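Sumcombe center changes cup storage at drinks counter

The Sumcombe community center has changed how paper cups are stored and set out at its self-serve drinks counter, after complaints that sleeves of cups left on the countertop tipped over and picked up dust.

Under the new layout, cups for immediate use are kept in a wire holder on a round wooden base. Single cups set out for service are placed upside down on their rims. Unopened sleeves go to a closed cabinet under the counter. The change took effect in November and applies to the main hall only.

Lanying Yuan, who manages the building, said the counter goes through 900 cups in a normal month and closer to double that when the hall is booked for evening events. Cups were previously bought in cartons of 1,000 and opened as needed. 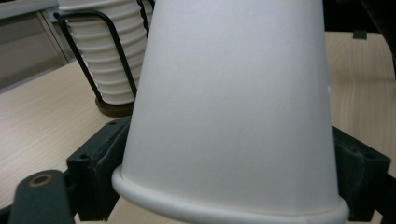

The cups are plain white with a rolled rim and a side seam. The center stopped ordering printed cups from Cedine last spring and now buys unprinted stock through Nilley, a restaurant supply dealer. Yuan said the tapered wall lets the cups nest tightly, but a stack packed too hard will stick, and pulling on the top cup can dent it. Staff have been told to load the holder by hand and to leave the last few inches of wire clear.

Dented cups are still usable for cold water. Any cup with a split seam or a flattened rim is to be thrown out, as lids will not seat on it.

The counter was rebuilt by Uchida, a local cabinet shop. It is 64 inches long, with 2 drawers for lids and stirrers at the left end. The hot water urn stays where it was, next to the sink.

A second holder is on order for the upstairs meeting room. Groups that bring their own cups may continue to do so and should take any leftovers with them.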